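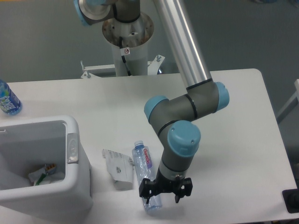 포장재와 재활용 6주차 강의 노트
주제: 탁자 위 폐기물의 분류 기준 - 투명 페트병과 종이
담당: Kumudini Wanigasekara

1. 범위
이번 주는 사무실과 강의실 탁자에서 나오는 폐기물 가운데 생수병과 낱장 종이 두 가지만 다룬다. 음식물이 묻은 용기, 복합 필름, 유리는 4월에 배포한 자료를 참고할 것. 지역별 배출 요령의 차이는 8주차에 따로 정리한다.

2. 투명 페트병
2.1 구성
생수병은 재질이 서로 다른 세 부분으로 본다. 몸체는 PET, 뚜껑은 대개 HDPE 또는 PP, 라벨은 제품에 따라 PP, PS, PET 계열 필름이다. 몸체의 가로 주름은 얇은 벽의 강성을 보완하는 구조이며 재질 판정과는 관계가 없다.

2.2 비중에 의한 분리
PET의 비중은 1보다 크고 HDPE와 PP는 1보다 작다. 파쇄 후 수조에 넣으면 몸체 조각은 가라앉고 뚜껑 조각은 뜬다. 뚜껑을 닫은 채 배출해도 후공정에서 분리가 가능한 것은 이 차이 때문이다. PET 계열 라벨은 몸체와 함께 가라앉으므로 수조 이전 단계에서 제거되어야 한다. 라벨 필름에 인쇄된 잉크가 세척수로 옮겨 가면 플레이크의 색상 등급이 내려간다.

2.3 배출 상태
내용물을 비우고 헹군다. 라벨을 뗀다. 몸체를 눌러 공기를 뺀 다음 뚜껑을 닫는다. 순서를 바꾸어 뚜껑을 먼저 닫으면 눌러도 부피가 줄지 않는다.
탁자 위에 눕힌 병은 굴러간다. 실습에서는 병을 눕혀 놓을 때 길이 방향이 탁자의 긴 변과 직각이 되도록 한다. 긴 변 쪽으로 구르다 떨어지는 경우를 줄이기 위한 배치이다.

2.4 라벨 제거 방식
절취선이 있는 수축 라벨은 절취선을 따라 세로로 찢는다. 접착식 라벨은 겹친 끝을 찾아 둘레 방향으로 벗긴다. 접착제가 몸체에 남는 면적은 실습표의 "잔류" 칸에 적는다. 단위는 제곱센티미터로 통일한다.
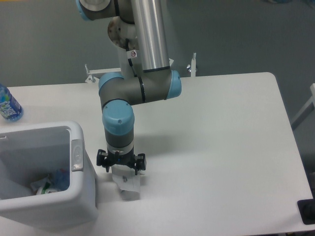 3. 종이
3.1 섬유와 형태
종이의 재활용 적성은 섬유 길이, 코팅 유무, 오염 정도로 판단한다. 구겨진 종이는 섬유가 일부 꺾이기는 하나 해리 공정에서 물에 풀리므로 재질 면에서는 펼친 종이와 같은 등급이다. 문제는 수거 단계에 있다. 뭉친 종이는 같은 질량의 펼친 종이보다 부피가 크고 묶을 수 없으며, 선별 벨트에서는 가벼운 혼합물로 취급되기 쉽다.
파쇄 종이는 별도로 본다. 섬유가 짧아지고 선별망 틈으로 빠지기 때문에 봉투에 담아 따로 배출한다.

3.2 제외 품목
다음은 종이류에 넣지 않는다.
영수증 등 감열지
양면 코팅지, 방수 종이
사용한 휴지와 물티슈
테이프나 비닐이 제거되지 않은 종이
흰색이라는 것만으로는 판정할 수 없다. 휴지와 복사용지는 구겨진 상태에서 비슷해 보이므로 한쪽 모서리를 펴서 두께와 표면을 확인한다. 휴지는 습윤 강도를 높인 제품이 섞여 있어 해리 시간이 다르다.

3.3 구김 정도의 기록
구김 정도는 겉보기 부피로 비교한다. A4 용지 100장을 펼쳐 쌓은 부피를 기준값으로 하고, 같은 용지 100장을 한 장씩 구겨 상자에 담은 부피를 측정한다. 상자는 흔들지 않고, 윗면은 자로 고른다. 두 값의 비를 팽창비라 하고 소수 첫째 자리까지 적는다.

4. 실습
4.1 준비물
Stirnow 접이식 상자, Brotberg 탁상 저울, 강철자, 라벨 제거용 무딘 칼. 시료로 쓸 생수병은 조별로 14개씩 배부한다. 종이는 Uddin 복사용지만 사용한다. 다른 용지를 쓰면 평량이 달라 조 사이의 비교가 되지 않는다.

4.2 절차
(1) 탁자를 닦고 시료를 놓는다. 저울은 영점을 맞춘다.
(2) 병의 몸체, 뚜껑, 라벨 질량을 각각 잰다.
(3) 병을 누르기 전과 후의 높이 및 최대 폭을 잰다.
(4) 종이의 팽창비를 구한다.
(5) 시료를 재질별 상자에 넣고 상자마다 질량을 다시 잰다.
(2)의 합계와 (5)의 합계가 다르면 누락된 조각부터 찾는다. 뚜껑 아래 남는 고리는 몸체가 아니라 뚜껑 쪽 재질이지만, 이번 실습에서는 떼지 않고 몸체에 포함하여 잰다.

4.3 소요 시간
전체 약 50분. 라벨 제거에 시간이 가장 많이 든다.

5. 과제
가. 뚜껑과 라벨이 병 전체 질량에서 차지하는 비율을 표로 제시하고, 조 안에서 값이 크게 벗어난 시료가 있으면 원인을 적을 것.
나. 팽창비를 이용하여 Korkar 수거함 한 칸에 들어가는 종이의 양을 펼친 경우와 구긴 경우로 나누어 계산할 것. 수거함의 안쪽 치수는 강의실 뒤 게시판에 있다.
다. 라벨이 몸체와 같은 재질일 때의 장점과 단점을 비중 분리의 관점에서 서술할 것.

제출: 7월 30일 일요일까지, 조별 1부. 측정 원자료를 첨부한다. 자료가 없는 계산은 채점하지 않는다.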